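Artificial flower

From Bristetia, the household and trades encyclopedia

Artificial flowers are imitations of natural flowering plants made for decoration, dress, worship or study. They have been made from cloth, paper, wax, feathers, shell, glass, metal, porcelain, soap and, since the middle of the twentieth century, mostly from plastics and man-made fibres. A worker in the trade was known in English as an artificial florist or flower maker. The word "silk flower" is still used in shops for any cloth flower, although most of those now sold contain no silk.

History

Flowers made from dyed linen and from thin shavings of horn are known from ancient Egypt. Roman writers mention wreaths with leaves of gold and silver. In China, flowers of silk and of rice paper, cut from the pith of a shrub, were worn in the hair at court and later by women of many classes.

In medieval and early modern Europe much of the work was done in convents, where flowers of silk, parchment and wire were made for altars and for the decoration of relics. Italian makers used the cocoons of silkworms, which took dye well and had a soft surface close to that of a petal. The craft passed from Italy to France, and by the eighteenth century Paris was the leading place for fine work. Makers there divided the labour closely. One workshop might do nothing but leaves, another only buds and grasses, and a third would put the parts together.

The trade grew quickly in the nineteenth century, when flowers were wanted for hats, ball gowns and wedding dress. Much of it was done at home by women and children, who were paid by the gross and worked longest in the months before the spring season. Wages were low, and some of the green colours used on leaves contained arsenic, which caused sores and sickness among the workers. Safer dyes slowly took their place after the danger became widely known.

Paper flowers were the cheaper branch of the trade. Crêpe paper, which can be stretched and cupped with the thumbs, came into general use late in the century and made flower making a common pastime. Printed patterns were sold with the paper, and many households made their own for parties and for graves in winter.

Celluloid was tried for flowers early in the twentieth century but burned too readily. Moulded polyethylene flowers appeared in large numbers after the Second World War, and Hong Kong was for many years the chief source. They were cheap, washable and rather stiff. Polyester cloth, which holds a pressed shape and a printed colour, had replaced moulded petals in most better goods by the end of the 1970s. Production later moved for the most part to mainland China.

Materials

Petals of woven polyester are the commonest. The cloth is stiffened with a thin size before it is cut, and this keeps the edges from fraying. Cotton, velvet and real silk are used for millinery and for costume. Velvet is often kept for pansies and for the upper side of leaves.

Stems are usually wire covered in plastic, so that they can be bent and will stay bent. On cheaper flowers the leaves push on to the stem with a collar and can be slid up and down. Older stems were wrapped by hand in strips of green paper or cloth tape.

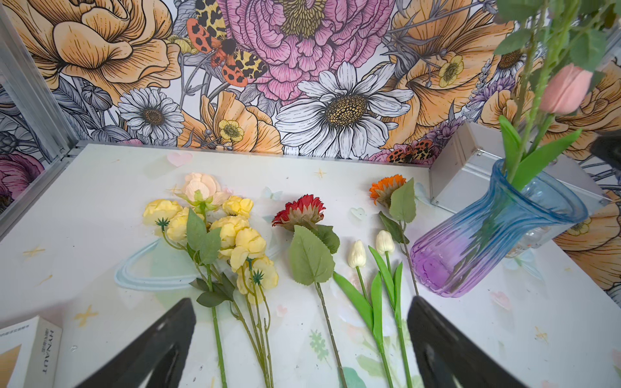
Yellow artificial roses lying flat, with leaves along their stems

Latex and foam are used for flowers meant to feel like living ones. A cloth or foam petal is dipped or coated, and takes on a cool, slightly waxy surface sold in the trade as "real touch". Such flowers tend to attract dust and may turn yellow in strong light.

Wax flowers had a long period of favour in Britain, when they were shown under glass domes in the parlour. The petals were cut from thin sheets of coloured wax and warmed in the hand before shaping. Few have lasted well, since wax softens in summer and shrinks with age.

Glass flowers are of two kinds. Beaded flowers are made of small glass beads threaded on fine wire and have been used for funeral wreaths, mainly in France and Italy. Lampworked flowers are formed from rods of glass in a flame. The best known were made for teaching botany.

Manufacture

Most cloth flowers are made in the same order of work, whether by hand or in a factory.

Cutting. The cloth is laid in layers and stamped out with a steel cutter in the outline of the petal. All the petals in one ring of a rose may be cut as a single piece with a hole in the middle.

Colouring. Plain petals are dipped in dye. Shaded petals are dipped a second time at the edge or the base, or touched with a brush. Factory cloth is often printed before it is cut.

Shaping. Hand makers press each petal with a heated metal ball on a soft pad, which cups the cloth, and use a narrow iron to mark the veins. In factories the petals are pressed between two heated moulds. Iron moulds from the Kolář works were sold by catalogue, which in its fullest edition listed 321 patterns of leaf and petal, 53 of them for roses alone.

Mounting. The petals are threaded on to a wire from the centre outwards, with glue or a plastic collar between the rings. The stamens go on first and the green calyx last. Leaves and side shoots are then fixed to the stem.

The town of Flasthorpe was a small centre of hand making, with 11 workshops at its height. They supplied hat makers until hats went out of daily wear, and then turned to shop display. The last closed in August of the year its cutting presses were sold.

Kinds of flower imitated

Roses are made in greater numbers than any other flower. They can be sold as buds, half open or full blown, and keep a recognisable form even when poorly made. The colours most often stocked are red, white, cream, yellow and shades of pink and peach.

Carnations are easy to make from a gathered strip of cloth or folded tissue, and are common in buttonholes. Lilies, tulips and orchids have fewer petals and show faults more plainly. They are usually made in latex or coated foam. Small filling flowers, such as gypsophila, are moulded in plastic, often with many heads on one stem. Grasses, berries and trailing ivy are sold separately for use as background.

Some makers produce flowers that match no living plant, or a known plant in a colour it does not have. Blue roses are the usual case.
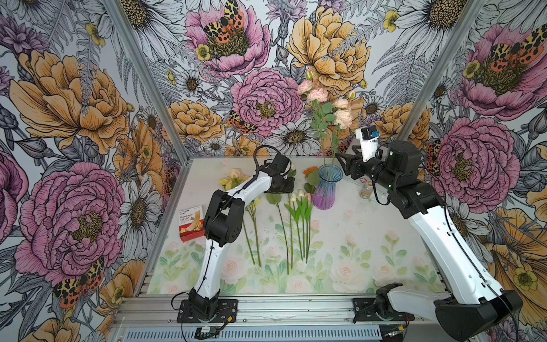
Vol. 11, p. 237

Use and arrangement

The rules for arranging artificial flowers are largely those for fresh ones. The height of the tallest stem is commonly set at one and a half times the height of the container. An odd number of main flowers is thought easier to balance than an even number. Leaves are turned outwards and the heads set facing different ways, as they would be on a growing plant.

There are differences in handling. Fresh stems are cut with a knife or scissors, but wired stems need pliers or wire cutters, and many arrangers bend up the foot of the stem instead of cutting it. Flowers arrive pressed flat from packing and have to be opened by hand, petal by petal. Creases can be taken out with steam from a kettle.

Opaque containers are preferred by many arrangers because they hide the foot of the stem. In clear or coloured glass the stems show and become part of the design. Clear resin is sometimes poured into the vase to look like water, and it fixes the stems for good once it has set. Dry foam, sand, gravel and glass beads will also hold stems in place and can be emptied out again.

Single stems are often placed in narrow bud vases. Wide bowls need some kind of support, such as a pin holder or a ball of chicken wire, or the stems fall to the side.

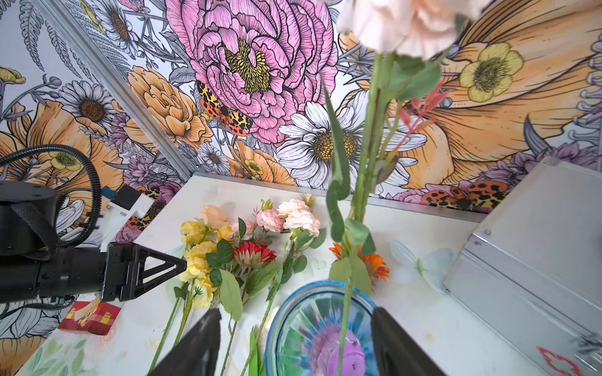
Care and cleaning

Dust is the main cause of damage. Cloth flowers should be dusted often with a soft brush or a hairdryer set to cool. Plastic flowers can be washed in lukewarm water with a little washing-up liquid and hung head down to dry. Silk, velvet and paper should not be wetted. An old method for cloth flowers is to shake them in a paper bag with salt, which picks up loose dirt.

Direct sun fades nearly all dyes, reds and purples soonest. Flowers for outdoor use are treated to resist light but still lose colour over a few summers.

Collections

Millinery flowers, moulds and sample cards are kept in many museums of dress. The museum at Onadside holds pattern books and tools from the Flasthorpe workshops, with a bench laid out for rose making. Its flower room is open by appointment.

See also

Bouquet
Dried flower
Millinery
Vase
Wreath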